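Subject: Re: [sourdough-l] Zandis rye, second try
Date: 16 April 2020

Hi all,

Thanks for the replies, you people are the best! To answer this one first:

> Did you keep the starter on the counter or in the fridge? Mine from
> Vonholm goes flat by lunch if I leave it out, and I end up with a brick.

Counter, the whole time! My kitchen sits at 71 degrees and it seems happy there. I feed it 200 grams of the Vonholm dark rye at night and then leave it alone (this is the hard part for me). 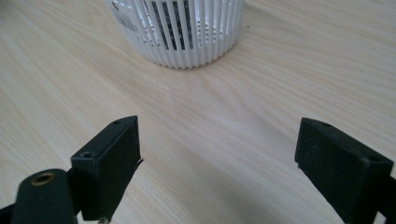 The brick problem, I think, is water. I used to go way too dry, since rye dough is sticky and I kept throwing flour at it. Now I just wet my hands and live with the mess. I got 4 loaves out of the last batch, and even the ugly one got eaten!

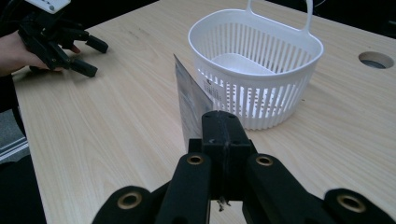

Shaping is where I still need help. I've been working on the Juto board, but it's so small that the dough creeps over the side. I'm tempted to go straight onto a bare tabletop, the pale kind with the fine grain running across it. Does rye stick to wood like that, or does a good dusting do the trick?

Also, does anyone still have the Tarawneh flatbread recipe that went around back in September? I lost mine.

Happy baking!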